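My first week with the Werkholm Esia
18/06/2018

Many readers asked me by e-mail when I will finally write about the new car, so I sit down and do it now. The Esia has stood in front of our house since last Monday and I already drove it 300 kilometers, mostly between Ornton and the coast.

First the shape. In the brochure the rear looked heavy to me, and I was a little afraid of it. In daylight it is much better. The line of the roof goes down softly and the rear lamps are placed higher than on the old model. My neighbor Gwenllian Gittins, who drives the old one for many years already, walked two times around it and said she would keep hers. I respect this.

The engine is the small one with 3 cylinders. I chose it after a long test drive at the Llewellyn dealership, where they let me try also the bigger one. The bigger one is stronger, of course, especially when you join the highway. But in the town I did not feel enough difference to pay for it. The small engine has a rough sound when it is cold, and after some minutes it becomes quiet. On the steep road behind Ornton you must go down to second gear, and then it climbs without complaint.

On Saturday I wanted to read the whole owner's manual in one sitting at the kitchen table. I came as far as the chapter about the tire pressure system.

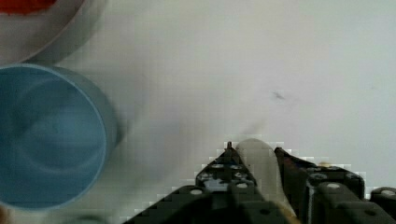 A blue cup and a white bowl on the table.

The manual is, I must say, not well written. To reset the tire pressure warning you need to hold a button, but the book calls this button by two different names on two pages that follow each other. I found it at last under the steering wheel, on the left side, where my knee is. If you have the same problem, look there first and save yourself the evening.

What I like most is the seat. I have a bad back, and in my former car I had to stop on every longer trip to walk a little. In the Esia I drove to the coast without stopping and stepped out like a normal person! The lower part of the seat can be made longer, and this helps people with long legs very much.

What I like less: the touch screen. To change the temperature I must look away from the road and press the screen three times. In the old car it was one knob. I also do not understand why the radio starts by itself every time I open the door. Perhaps there is a setting for it, I am still searching.

The trunk is big enough for two suitcases and a folded stroller, if the stroller goes in first. The cover of the trunk makes a small noise on bad roads. I put a piece of felt under it and now it is silent.

The first inspection is in September. Until then I want to measure the fuel consumption properly, with the receipts and not with the on-board computer, which is in my experience always too optimistic. If somebody of you has the Esia with the automatic gearbox, please write me in the comments how it behaves in slow traffic. My wife would like to know it before she agrees to drive mine.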